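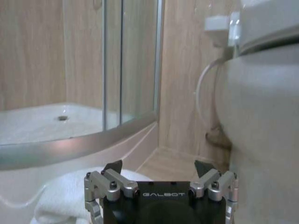 Grippers & End Effectors > Parallel, two-finger

Fagerlund Angled Fingertip Set, dark gray

Replacement and comparison tips for two-finger grippers with side linkages. Sold in pairs. We ran them in the Trorevbridge test bathroom against the Grurnico flat tips, same arms, same towel jobs. Terry cloth is a good test for this stuff, folds over on itself and hides the edge.

What we liked: narrow at the end, gets under a fold. Wide opening. Wrist camera keeps both tips in view when open, so no re-aiming the mount.

What we didnt: slower to swap than the Grurnico. 4 screws a side, bring a long hex key. Flat tips still better on bottles and boxes.

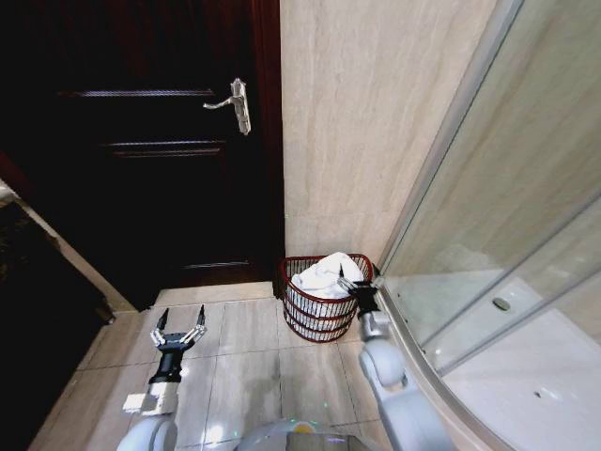
Right gripper at the rim of the wire basket, left one open. Head view.

Trial notes
Towel pickups per finger set: 15
Swap time: nearly 3 minutes
Lighting: room light only, expect glare off floor tile in the head camera

Wire rims are tricky, tips can slide between the bands. Come in from the side and close slow.

Part no. 438. Ships from Trancombe. Hex key not inculded. Controller settings file on request, tell us which arm you have.

Page updated 23 September 2019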